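3.2 Cloth condition and lint load

Dark pile cloths are used as working surfaces wherever small pale parts must be found quickly by eye, and they are also the surfaces on which stray fiber shows most. The first part of the study (Section 3.1) dealt with the wear of the pile. In this section we consider what settles on the pile between cleanings, how it is distributed over the cloth, and how well three ordinary cleaning methods remove it.

All cloths were cut from a single bolt of black fabric supplied by Fontes. The pile is short and soft to the hand. Each piece was hemmed on four sides, washed once without softener, dried flat, and numbered on the underside in chalk. A total of 179 pieces entered the trial. Of these, 16 were withdrawn before the first reading for faults in the hem or visible creasing, and they do not appear in any of the results below. The remaining pieces were divided between two workrooms, one at Edar and one at Brorudstead. The Edar room has a sealed vinyl floor and a single door. The Brorudstead room is carpeted along one wall and opens directly onto a corridor, and its windows were kept closed during working hours.

Cloths were laid on level benches and smoothed once by hand in the direction of the pile. No cloth was brushed or shaken after laying. Staff were asked to go on with their usual work, to wear what they normally wore, and to leave the cloths in position at the end of the day. Bench lamps were left at their existing height. A cloth was lifted only when its exposure period was complete or when something had been spilled on it. Spilled cloths were recorded and replaced, and the replacement was treated as a new piece with its own number.

Deposits were sorted into two classes. "Specks" are separate white or pale particles that can be distinguished from their neighbors at reading distance. "Haze" is a continuous pale area in which separate particles can no longer be told apart with confidence, usually with soft margins. The distinction matters in practice. Specks can be picked up one by one with tape, whereas haze has to be treated as an area, and the edge of that area is a matter of judgment. Two readers marked each cloth independently on a transparent overlay. Where their outlines differed, the outer one was kept. Figure 4 shows both classes on one cloth.

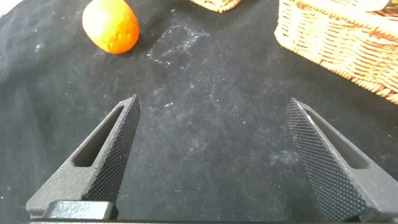 Figure 4. Black cloth with a hazy patch of lint and dusty smudges in the upper middle, right of center, and faint scattered white specks toward the left and across the central area.

The distribution in Figure 4 is uneven, and in this respect it agrees with the larger part of the set. We had expected deposits to spread more or less evenly, with a slight increase toward the edge nearest the operator. Instead, most cloths carried at least one denser patch, and the patch was seldom at an edge. The margin of a patch could not be drawn as a single line on most overlays. Specks thinned out gradually from it until the cloth read as clean, and the readers disagreed more often on this outer zone than on any other part of the surface.

Two explanations were considered. The first is that lint falls evenly but is gathered by contact: a sleeve, a wrist or the heel of a hand passes over the same part of the bench many times in a day and rolls loose fiber together. The second is that the pile itself is disturbed in places by pressing, so that fibers lodge there and are not carried off by later movement of air. The overlays alone do not separate the two. A small side test was therefore run at Edar, in which 13 cloths were laid on benches that were roped off for the whole period. These cloths collected specks, but the readers marked no haze on any of them. We take this as support for the contact explanation, with the reservation that the roped benches stood farther from the door than the others and may have received less fiber to begin with.

Room effects were smaller than expected. Brorudstead cloths carried more specks than Edar cloths, and some of the longer fibers on them were similar in color to the carpet. Haze did not differ between rooms to a degree that we would wish to defend. Cloths laid during October, when the heating had come on in both buildings, were read separately and are discussed in Section 3.4.

Cleaning was carried out by one person throughout (Tainá Lopes) so that pressure and pace would be comparable. Each cloth received one of three treatments: a dry bristle brush drawn along the pile, an adhesive roller (Hirach, standard tack) passed once in each direction, or shaking outdoors by two corners. The cloth was then relaid and read again by the original readers, who were not told which treatment had been used.

The roller removed nearly all specks and most of the haze. Its drawback is that it leaves the pile standing unevenly, and under a low lamp the tracks can be mistaken for smudging until the cloth is smoothed. The brush performed well on haze near the middle of a cloth but tended to move specks toward the hem, where they collected against the stitching and had to be lifted by hand. Shaking was the weakest treatment. It removed loose particles only, and on more than 100 readings taken over the full series it left the outline of the original patch recognizable to at least one reader.

One further observation concerns the dusty smudges. They behaved like haze in the overlays but differently under treatment. Tape pressed onto a smudge came away with little on it, and the mark usually remained, somewhat paler. Brushing against the pile and then along it was more effective than either direction alone. We did not analyze the material and make no claim as to its composition. For inspection purposes a smudge should be recorded separately from lint, and a cloth that still shows one after a second brushing should be washed.

The readings have two limitations that bear on the next section. Only black cloth was used, so nothing can be said about dark deposits, which may well have been present and missed. The overlays also record area and position but not depth, and a thin haze lying on top of the pile was given the same weight as one worked into it.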